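Notes from the bench, December 2020

Third evening in a row on the gearbox, and I think I finally get what the manual means by backlash.

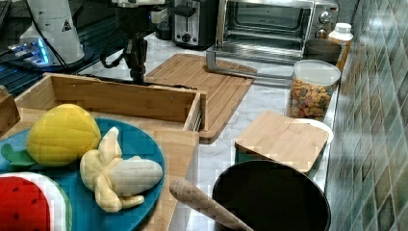

Gráinne Cronin wrote back this morning to say that my wheel numbers were fine and I should stop blaming the motors, that every crawler she ever built drifted left until she checked the chassis with a straightedge, and would I please do that before I ordered anything else. So I did, after breakfast, still in my slippers, and of course she was right. The left rail had a bend in it you could slide a coin under. I'd been sitting on the floor for two nights with a laptop on my knees, changing one number at a time in the drive code, and the whole problem was a piece of bent aluminum!

I straightened it in the vise with two scraps of pine (slowly, because I've snapped one of these before) and put everything back together by lunch. Then I ran it down the hallway. It went straight for most of the way and then bumped the door frame, which I'm counting as a success because the floor slopes there and I know it slopes there. The second run was better. On the third it got all the way to the bathroom mat and climbed up on it and sat there whirring.

I should write down what I have on it now, or I'll forget again like I did with the last one. Tsuji motors on both sides, the small ones. The Flelto board, which I complained about all fall and have sort of come around to. Battery from the old drill. Rollerham tracks, the rubber kind, still too tight on the right side. The whole thing weighs 671 grams without the battery, and I was hoping to get it lighter than that, but the brackets are what they are. I could drill holes in them. I always say I'll drill holes in them.

The tracks are my next headache. When they're tight the motors get hot, and when they're loose one of them walks off the front wheel the second I turn on carpet. I tried a spring from a ballpoint pen as a tensioner this afternoon and it shot across the room and I still haven't found it. Then I tried a rubber band, and that worked great for maybe a minute. What I want is a little sliding mount with a screw behind it, so I can set it once and leave it alone. I drew one on the back of the gas bill. It looks simple enough, but everything does on the back of the gas bill.

Oh, and the sensor! I keep leaving this out. The front distance sensor reads 118 when there's a wall right in front of it and it also reads 118 when there's nothing in front of it at all, so either it's broken or I've wired it to the wrong pin and I'm just reading some leftover number over and over. I'm pretty sure it's the pin. I moved things around last week to make room for the bump switch and I didn't write any of it down – see above about writing things down. Tomorrow I'm going to unplug every single wire and do it again with colored tape.

I spent way too long tonight reading about the Onum controller, the one with the built-in motor drivers. It would get rid of half my wiring. It would also cost more than the rest of the robot put together, and then I'd have to learn a whole new set of tools when I've only just stopped making silly mistakes in this one. I closed the page. I opened it again after dinner. I've closed it again now.

Mom called in the middle of all this and asked what the robot is for. I said it drives down the hallway. She asked if it could carry the mail up from the box, and I laughed, but I've been thinking about it ever since, and there's a porch step in the way that's taller than the whole machine. Longer tracks? Some kind of ramp? I did measure the step. I went out in my coat with a flashlight and a tape measure and the neighbor's dog barked at me the whole time.

Anyway, I'd like to have it driving by itself by the end of January, even if that only means down the hall, stop at the wall, turn around and come back. No mail. I told Gráinne that and she wrote back one word, "straightedge," so I guess I'm never going to live that down.

To do: tape for the wires, find the spring before I step on it, email about a new left rail, charge the spare drill battery. And sweep, there are little curls of metal all over the bench and one of them went right into my thumb.

We use cookies to remember your settings and to see which pages get read. By staying on this site you agree to our use of cookies. Accept Manage settings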